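About Grorudus Leaf

Grorudus Leaf buys, ages and blends pipe and cigar tobacco for independent shops. The company was started by Oduor Mrema, who still approves each blend before release. We supply 143 shops from one warehouse.

Leaf is received in bales, sampled, and rested for at least 22 months. Storage humidity is logged daily. Bales that fail the second sampling are returned to the grower.
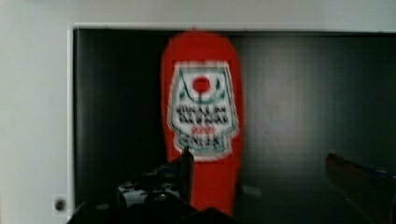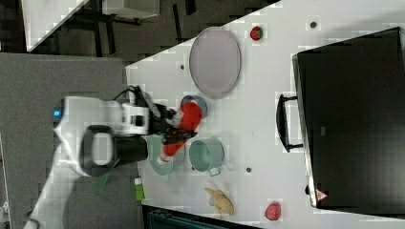
Red bottle, first picture; red plush toy and blue bowl, second.

Our current line has seven blends. Gachanja is a dark air-cured mixture with a slow burn. Dollside is lighter and cut for smaller pipes. Pristix is sold only as a binder leaf, in lots of 96 pounds.

Shop accounts are opened by written application. We do not sell to the public. New price lists go out in June.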